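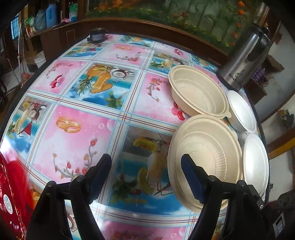 Tablecloths and Throwaway Bowls: Questions We Get

Do I really need a plastic cloth on a round table?
You need one if you plan to serve soup. Hulledside sells printed plastic cloths to people who have already ruined a cotton one, and to a smaller group who can see it coming.

Is there a pattern that goes with everything?
No. The one with cherries, cocktails, coconut and gold wedding rings goes with nothing, and it has been on our own table through every lunch we can remember. Pink squares, sky squares, striped bands in between. After a week you stop seeing it. Guests take longer.

Why the wedding rings?
We have asked the supplier. The supplier would also like to know.

My cloth came folded and the creases won't leave. Can I iron it?
Please don't. Lay it out in a warm room overnight, and put a few heavy books on the worst corners. If you have already ironed it, see Returns, and then see the part of Returns that mentions irons.

Pulp bowls or foam bowls?
Molded pulp has a wide rim you can get hold of, and it looks as though you made an effort. Foam is lighter, so an empty one will roll over and lie on its side at the slightest encouragement. For outdoor lunches, buy pulp or bring stones.

What are the ribs inside the pulp bowls for?
Most people assume grip. We assume grip too. They do catch rice.

How many bowls should I order?
They come in sleeves of 18 or cartons of 200. A party of 26 needs 2 sleeves, with a few left over for the people who put theirs down and forget where. The carton is for canteens and for customers who don't read the unit price properly. We ship to both.

Can I wash them and use them again?
The foam ones, once or twice, if you're that sort of household. The pulp ones go soft at the bottom and will tell you so over your lap.

Will a hot flask mark the cloth?
A steel vacuum flask keeps its heat to itself, so ours stands straight on the plastic. A pan off the stove is another matter. Use a trivet.

How do I clean between the squares?
It's printed. There is no between. Wipe the whole thing with a damp cloth and a drop of dish soap, and go easy on the scouring pads unless you want the cherries gone.

Do you ship to Salinas?
Yes. Allow an extra week in December.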